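Zipper storage bag

Print this page | E-mail this article

A zipper storage bag is a thin plastic bag that closes with two interlocking strips pressed together along one edge. Few household items do so much with so little material! Most are made of polyethylene film, sealed at the sides, with a ridge on one lip and a matching groove on the other. 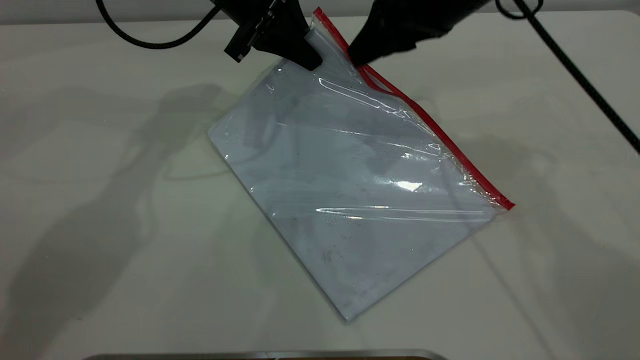

Closures

The simplest closure is a single track. Double tracks hold better against liquids, and slider types (a small plastic clip rides along the top) are a delight for cold or stiff hands. Many makers color the strip, often red or blue, so the opening is easy to find.

Uses

Kitchens come first, but the bag long ago wandered off into sewing rooms, tackle boxes and seed collections. The gardener Svenja Eichhorn of Briltley keeps nearly 600 seed lots this way, filed by month of sowing, with May the fattest bundle.
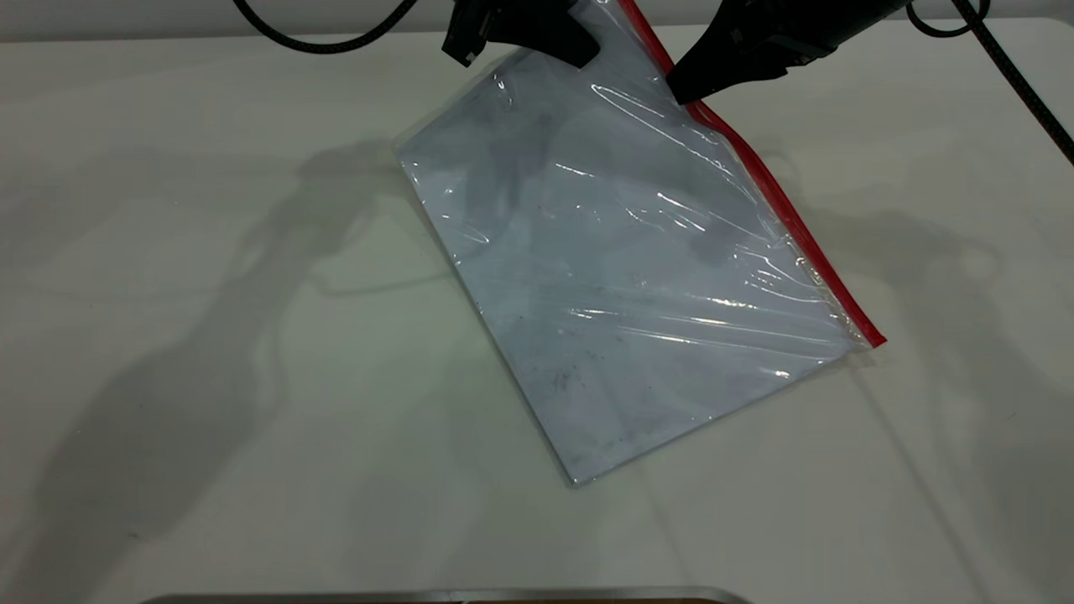 Care and reuse

Sturdier bags can be washed by hand in warm soapy water and dried upside down over a spoon. Bags that held raw meat should be thrown away.

See also: Food wrap; Vacuum sealing

Print | E-mail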